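How to run a simulated kitchen demo at an open day

By Samer Rawashdeh
29 Sep 2024

These are the steps we follow when we show the kitchen simulation to visitors at Girkcombe. Brock Charbonneau wrote the first version after our January open day, and I have changed it since. It assumes you already have the simulator installed and an arm model that loads without errors. If you don't, do that first and come back.

What you need

One computer with a decent graphics card
A second screen, turned toward the visitors
A game controller or keyboard for driving the arm
The kitchen scene files
A printed card with the reset keys

Step 1. Set up the room

Put the operator's table to the side, with the big screen facing the door. People stop in the doorway if they can't tell where to stand, so put tape on the floor. Two rows of chairs is enough. Most visitors stay for a few minutes and move on.

Plug the computer into the wall and turn off sleep mode, updates and the screen saver. We lost one whole session to an update.

Step 2. Load the scene and warm it up

Start the simulator before the doors open. The first load is slow because the textures have to be read in. Our scene is called Gramham and has 93 objects in it, and the first load takes longer than all the later ones put together. Leave it running all day. Use the reset key between groups and don't close the window.

Check the frame rate with the water turned on. If it drops, lower the shadow quality first and leave the physics settings alone. Changing the physics step on the day will change how the gripper holds things, and then your practice runs don't count for much.

Step 3. Pick a starting view

Choose one camera view and save it as the default. We use one a little above the counter, looking at the sink with the arm coming in from the lower right.

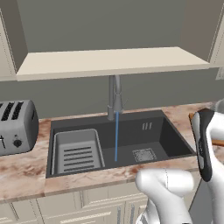

Talk first about what the arm is supposed to do, in one or two sentences, before you touch the controls. "It is going to work at the sink" will do. Then give people something to look for. The water is a good place to begin, as it is drawn as a plain blue line from the faucet to the basin and anyone can see that it isn't trying to look real. From there you can explain that a simulator only needs some things to be accurate - the shapes, the contacts, the joint limits - and that the rest can be simple. Children usually ask about the toaster. Tell them whether it works in your scene, and move on.

Step 4. Drive the arm by hand

Set the speed to slow. Move one joint at a time for the first minute so that people can match your hand to the motion on the screen. Then switch to moving the gripper directly. Keep it clear of the rim of the sink until you are ready, and come down from above. If the arm gets stuck against the counter, back out the way you came in. Don't force it. A simulated arm can't break, but it can jump across the room, and then you will be talking about that for the rest of the session.

Step 5. Run the recorded task

Brock keeps a recorded run called Cruickshank that plays back the same motion every time. It is 671 steps long. Start it, stand back from the keyboard and talk over it. If a visitor asks whether the robot is "thinking," say that this one is a playback. Run the trained version afterward if there is time, and tell people before you start that it may miss.

Step 6. Let visitors try

Give each person one reset and one attempt. Have a helper keep the line moving. Small hands do better on the keyboard than on the controller. Stay within reach of the reset key.

Step 7. Between groups

Press reset, check that the saved view came back, and wipe down the controller. Write down any question you couldn't answer. We keep ours in a notebook on the table and go through it the next morning.

If the view does not come back after a reset, reload the camera file from the Trumance menu and then press reset again. Doing it in the other order does nothing.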